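手のうちがわ

アームが来ると聞いた日、わたしはうれしくて、ロッカー室で靴を左右逆に履いた。

ナスルの夜勤に入って五年目の夏、七月のことだ。うちの職場は弁当と飲み物をひと組にして、朝までに病院や工事現場や合宿所へ送り出す。弁当の列と飲み物の列があって、わたしは飲み物の列にいた。ケースから水を抜く、向きをそろえる、袋に立てる、紙ナプキンを差す、次。水を抜く、向きをそろえる、袋に立てる。好きか嫌いかと聞かれたら、わりと好きな仕事だった。手が動いているあいだ口が空いているからだ。夜の飲み物の列ほどよくしゃべる場所を、わたしはほかに知らない。

「ダリア、靴」と班長のイルハム・シュライビが言った。

「え、あ、ほんとだ」

「アームの話、聞いた?」

「聞いた! 聞いたから、こうなってるんです」

イルハムは笑って、それから右の手首をもう片方の手で包んだ。癖というより、もう姿勢の一部になっていた。冬からずっとサポーターを巻いていて、寒い日はケースを持ち上げる前に一度だけ息を止める。わたしはその息を止めるところを見るのがいやで、いつも先回りして重いほうへ立つのだが、班長は班長で先回りがうまいから、ふたりでケースの前に突っ立つことになる。

「誰か減らされるのかな」とイルハムは言った。

その心配を、わたしはその瞬間まで一度もしていなかった。われながらおめでたい。子どものころから機械の腕が好きで、自動車工場の映像を繰り返し見ては、火花の向こうで首をかしげる黄色い腕に名前をつけていた。それがうちの列に来る。頭の中はそれでいっぱいで、腕が来た分だけ誰かの場所がなくなるかもしれないというところまで、考えが届いていなかった。

「十一人とも残すって、工場長は言ってたけどね」

「じゃあ残るんですよ」

「あんたのそういうところ、分けてほしいわ」

飲み物の列は十一人だった。いちばん古いのがハーゼム・ブージドで、この人の手をどう説明したらいいだろう。片手に三本ずつ、両手で六本の水を一度に抜いて、袋に立てたときには六本ともラベルが正面を向いている。見ていない。目は壁の時計か、となりのラシードの顔か、とにかく手元以外のどこかにある。新人のころ、わたしは秘密を聞き出そうとして何度も質問したけれど、返ってくるのは「持てばわかる」だけだった。持ってもわからなかった。

ラシード・ガベルのほうは手より喉の人で、夜中の二時を過ぎると歌った。みんなが眠くなる時間に合わせて、やたらに明るい結婚式の歌を歌う。サビになると弁当の列からも手拍子が来る。その手拍子の分だけ弁当の列は遅れ、遅れた分を取り返そうとして三時台がものすごく速くなるので、差し引きすると歌ったほうが早い、というのがラシードの説だった。

アームは木箱で届いた。イネロという会社の人がふたり、箱と一緒に来て、ひとりは据え付けを終えると帰り、ひとりが残った。残ったほうがブロンウィン・フォークナーで、背が高く、工具袋を腰に二つ下げ、あいさつのとき全員の手を握った。ハーゼムの手を握ったときだけ、少し長く見た。

「いい手ですね」

「ふつうの手だ」

「この機種はプレヴィソといいます。手先はまだ何も知りません」

まだ何も知らない! わたしはその言い方が気に入って、夜じゅう口の中で転がしていた。

いきなり列に入れるのかと思っていたら、そうではなかった。荷捌き場の奥、むかし休憩室だった部屋に白い机が置かれ、そこが練習場になった。白い壁、白い机、黒い手先。手先には小さなカメラがついていて、そこから見えるものが隣の画面に出る。教える人は椅子に座り、レバーのついた持ち手を両手で握る。こちらが動かすとプレヴィソが動き、動いた記録が残って、それをたくさん集めて覚えさせるのだとブロンウィンは言った。

「最初に教えたい人は?」

わたしはもう手を上げていた。質問が終わる前に上がっていた気がする。

持ち手を握ったときの感じを、いまでも覚えている。わたしが手首を傾けると、机の上で黒い手首が傾いた。遅れはほとんどない。指を閉じれば指が閉じる。うれしくなってしばらく何もない空中でぱくぱくやっていたら、ブロンウィンが「わかります、みんなやります」と言って待ってくれた。いい人だと思った。

それから水を一本、机に立てた。

つかめなかった。

近づけると倒れる。横から行けば押してしまい、上から行けば蓋に当たる。やっと指のあいだに入ったと思って閉じたら、めこ、という音がして、ボトルの胴がへこんだ。自分の手なら一晩じゅうでもやれることが、持ち手ひとつ挟んだだけで赤ん坊以下になる。悔しいのに笑いが止まらなかった。だってこんなに難しいことを、わたしたちは毎晩、歌いながらやっていたのだ!

翌週から、列の人間が交代で練習場に入ることになった。一晩にふたり、半分ずつ。向き不向きは思いがけない形で出た。弁当の盛り付けから応援に来た若い人が驚くほどうまく、ベテランほど苦労した。手が先に知っていることを、いちいちほどいて持ち手に渡さなければならないからだ。イルハムは丁寧すぎて一本に一分かけた。ラシードは勢いよく倒し、倒したボトルに謝り、また倒した。

ハーゼムは入らなかった。

「順番ですよ」とイルハムが表を見せても、首を振るだけだ。

「列が遅れる。おれはこっちにいる」

それは本当で、ふたり抜けた列をなんとか朝までもたせていたのはハーゼムだった。けれど、それだけでもないことは、列の全員がわかっていた。

わたしは一度、しつこくした。いま思うと、かなりしつこかった。休憩のときに隣へ座って、プレヴィソがどんなにすごいか、手先の爪がどんなふうに平行のまま閉じるか、昨日は続けて立てられたとか、そういうことを止まらない勢いでしゃべった。ハーゼムはお茶を飲みながら最後まで聞いて、言った。

「おまえは楽しそうだな」

「楽しいです!」

「おれが教えたら、おれの手はどこへ行く」

お茶の湯気のむこうの顔は怒っていなかった。怒っていてくれたほうが楽だった。わたしは返事を持っていなくて、休憩の終わりのベルが鳴るまで、膝の上の自分の手を裏にしたり表にしたりしていた。

八月、プレヴィソは自分で動くようになった。教わった記録をもとに、人が持ち手を離したまま、机の上の水を取りに行く。最初の晩、部屋には夜勤の半分が詰めかけて、ブロンウィンに叱られた。手先はそろそろと降り、水の横で止まり、少し考えるみたいに止まったまま、それから閉じた。めこ。

「ああー」と全員が言った。

へこむのだ。どうしてもへこむ。力を弱めれば今度は滑り、滑って戻ったところをまたつかもうとして倒す。ブロンウィンは数字を変え、記録を選び直し、指の内側に貼るものを三種類ためした。それでも何本かに一本はへこんだ。へこんだ水は出荷できないから、わたしたちが飲んだ。あの夏ほど水を飲んだ夏はない。

「教えた人の癖が出ます」とブロンウィンは画面の記録を流しながら言った。「みなさん、怖がって近づいて、怖がっているから最後に強く握る。これ、わかりますか。ここで一回急ぐんです」

画面の中では、わたしの動かした手先が、わたしのせっかちをそのままやっていた。つかむ直前、ほんの少し早足になる。鏡より恥ずかしい。

「急がない人がいれば、ずいぶん違うんですけど」

部屋にいた人は、みんな同じ人のことを考えたと思う。

ハーゼムを動かしたのは、わたしではない。イルハムの手首だった。

九月のはじめの、忙しい晩だ。合宿所の注文が重なって、壁の表示は朝までに二三四三組と出ていた。飲み物の列の記録に近い数字で、ラシードは一時から歌っていた。三時すぎ、ケースが落ちた。大きな音がして、床を水のボトルが転がって、その真ん中でイルハムが右手を胸に抱えてしゃがんでいた。

骨ではなかった。けれど医者は、ひと月はケースに触るなと言ったそうだ。

その晩の残りは、ラシードも歌わなかった。工場長まで列に入ってナプキンを差し、朝のトラックはちゃんと出た。朝になって着替えて荷捌き場を通ったら、奥の部屋に明かりがついていた。のぞくとハーゼムがいた。作業着のまま、机の前に立って、プレヴィソの手先を見下ろしている。ブロンウィンは壁ぎわで、工具袋をひとつ外したところだった。

「これは、重いケースは持てるのか」

「ケースは別の腕です。アセオという、もっと太いのが来られます。でも水を抜くほうができないと、会社は次を買いません」

「水を抜けたら、太いのが来る」

「はい」

ハーゼムは椅子に座った。持ち手を見て、握らずに、まず自分の手を開いたり閉じたりした。わたしは出ていくべきか迷い、出ていけるわけがないので、柱にくっついて見ていた。

動かしはじめは、ほかのみんなと同じように下手だった。倒した。もう一度倒した。あのハーゼムが! わたしは見てはいけないものを見た気がして、それでも目が離せなかった。三度目、ハーゼムは手先を水のずっと手前で止めた。そのまま、止まっている。長い。ブロンウィンが何か言いかけて、やめた。

それから手先が動いた。つかみに行くという動きではなかった。指を開いたままボトルの高さまで降ろし、両側から寄せて、触れたかどうかのところでまた待った。待って、それからゆっくり閉じた。音がしない。持ち上がった水は、少しもへこんでいなかった。

「いま、何を待ったんですか」とブロンウィンが聞いた。

「水だ」

「水?」

「動かしたら、中の水が揺れるだろう。揺れてるときに握ると、手が負けまいとして力が入る。静かになってから握れば、力はいらない」

持てばわかる、の中身がそれだった。五年も隣に立っていて、わたしは初めて聞いた。というより、ハーゼムもそのとき初めて言葉にしたのだと思う。自分で言って、自分で少し驚いた顔をしていたから。

「もう一回お願いします」とブロンウィンが言った。声が上ずっていた。

ハーゼムはその朝、昼近くまで椅子を立たなかった。次の晩は列を半分抜けて入り、その次も入った。蓋に印のあるものは、印を上に見る角度まで決めた。ラベルの向きをどこで合わせているのかも、持ち手を握らせたら全部ばれた。寄せるときに親指のほうをわずかに遅らせて、ボトルをひとりでに回していたのだ。わたしはとなりで記録係をやった。倒れたものに丸、立ったものに三角をつけてしまい、途中で逆だと気づいて全部書き直した。うれしすぎると、わたしは左右や丸三角がだめになる。

二七七本目で、ブロンウィンが手を上げた。

「足ります。ハーゼムさん、これで足ります」

「そうか」

ハーゼムは持ち手を離して、肩を回した。そして机の上の水を取って蓋を開け、ひと息に半分飲んだ。へこんでいない練習の水を人が飲むのを、わたしは初めて見た。

十月に入って、プレヴィソは列に出た。

最初の週のことは、いいことばかり書きたいのだけれど、そうもいかない。列は静かになった。プレヴィソが水を抜いて袋に立てるあいだ、人間は袋の口を開く役と、ナプキンの役と、最後に見る役に分かれる。立つ場所が変わって、となりとの距離が開いた。いままで肘の届くところにいた人が、柵の向こうにいる。大声を出さないと話ができず、大声で出すほどの話なんてしていなかったことに気づく。昨日の夕飯とか、妹の引っ越しとか、膝の調子とか、そういうのは肘の距離でする話なのだ。

ラシードの歌も止まった。歌おうとはした。二時に一節だけ歌って、プレヴィソのほうを見て、やめた。

「調子が合わないんだよ」とラシードは言った。「あいつ、待つだろ。握る前に。あの間に、歌が入らない」

「入れましょうよ」

「そんな簡単なもんじゃない」

それから、列を出ていった人もいる。十一人は残すという約束は守られたが、同じ場所に残るという約束ではなかった。ふたりは昼の検品に移った。夜でなければ困る事情のあるもうひとりは、さんざん迷って別の会社へ行った。送別の晩、その人はプレヴィソの台をぽんと叩いて帰っていった。恨んでいたのか励ましたのか、わたしには聞けなかった。喜んで教えた手前、見送りの列でどんな顔をすればいいのかもわからず、いちばん後ろで袋をたたんでいた。

あの晩のことは、いまも折にふれて考える。わたしは自動化が好きだ。好きなまま、考える。

イルハムの手首は、ひと月でだいぶよくなった。戻ってきた班長の新しい仕事は、プレヴィソの朝晩の点検と、夜勤全体の組み方を決めることだった。点検表を渡された日、班長はひとつずつ声に出して読み、知らない言葉に線を引いて、片端からブロンウィンに聞いた。線だらけの表が一週間で真っ白な表に替わり、そのまた次の週には、イネロのほうがイルハムの直した表を使いはじめた。順番が悪いと言って、班長が並べ替えたのだ。手袋をはめてから紙をめくらせるな、という、言われてみればもっともな話だった。

それで、十月十八日の金曜日だ。

アセオが届いた。太いほうの腕である。ケースを持ち上げるためだけに来た、無愛想で頼もしい腕で、わたしはひと目で好きになった。午後のうちに据え付けが済み、夜勤は全員、少し早く来た。早く来いとは誰にも言われていない。

アセオが最初のケースを持ち上げたとき、わたしはアセオを見ていなかった。イルハムを見ていた。班長は柵のこちら側で、いつもの癖で右の手首に左手をかけ、ケースが床を離れる瞬間に、息を止めた。ケースはすっと上がって、台に置かれた。班長は止めていた息を吐いて、自分が息を止めていたことに気づいたらしく、左手をどけて、その手をどうしていいかわからずに、わたしの背中をばしんと叩いた。痛かった! 手首はもう大丈夫だと、あれで確信した。

その夜の二時、歌が聞こえた。

結婚式の歌ではなかった。もっとゆっくりした、ひと区切りごとに間のある歌で、ラシードは間のところで口を閉じて待つ。プレヴィソが寄せて、待って、閉じる。ラシードが待って、次の節に入る。ぴったりとは言わない。三度に一度はずれて、ずれるとラシードが舌打ちをする。それも歌のうちみたいに聞こえた。

「なんの歌ですか」と、わたしは柵越しに大声で聞いた。

「舟歌!」とラシードが大声で返した。「じいさんの!」

弁当の列から手拍子が来た。ゆっくりすぎて手拍子が余り、余ったところで誰かが笑って、三時台はやっぱりものすごく速くなった。

ハーゼムは、いまも奥の部屋にいる。肩書きがついたのだが、本人が名札をつけないので正式な呼び名を誰も使わない。新しい容器が入るたびに、ハーゼムが椅子に座って持ち手を握る。紙パックのときは三日かかった。カップ入りのスープは、ふたが薄くてブロンウィンが頭を抱え、ハーゼムは黙って一晩、カップを自分の手で持ったり置いたりして、次の晩に教えはじめた。若い人がふたり、となりで習っている。質問されると、前より長く答える。「持てばわかる」の前に、ふたことみこと、つくようになった。

週に一度は列にも戻ってくる。機械の点検で列が止まる夜、人間だけで流す時間があって、そのときハーゼムは真ん中に立つ。片手に三本、両手で六本。目は時計を見ている。新しく入った人はみんな口を開けて眺めて、それからナプキンを差し忘れる。

このあいだ、勤務が明けてから奥の部屋に寄った。白い机に水が一本立っていて、プレヴィソの指がその両側に来ていた。ハーゼムは椅子の背にもたれて、持ち手から手を離していた。

「休憩ですか」

「確かめてるだけだ。見るか」

画面をこちらに向けてくれた。手首のカメラは、手のひらから外をのぞくような場所についている。自分の手をそこから見たことは一度もない。あたりまえだ、目はそんなところにない。けれど五年間、わたしの手が毎晩知っていたのは、こっち側の景色だったのだ。ボトルの肩の丸み、蓋のぎざぎざ、透きとおった水の中で色が溶けてよじれている具合。近い。水って、こんなにきれいなものを入れて立っていたのか。

「前に聞きましたよね」と、わたしは言った。「教えたら、おれの手はどこへ行くって」

「言ったか、そんなこと」

「言いました。わたし、返事ができなくて、ずっと考えてたんです」

「で、どこへ行った」

わたしは答えようとして、答えのかわりに画面を見た。ハーゼムも見た。

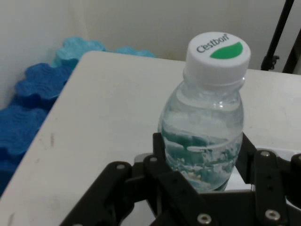

「静かになったな」とハーゼムが言って、指が閉じた。わたしは鞄を床に置き、となりの椅子を引いて、次の一本を用意した。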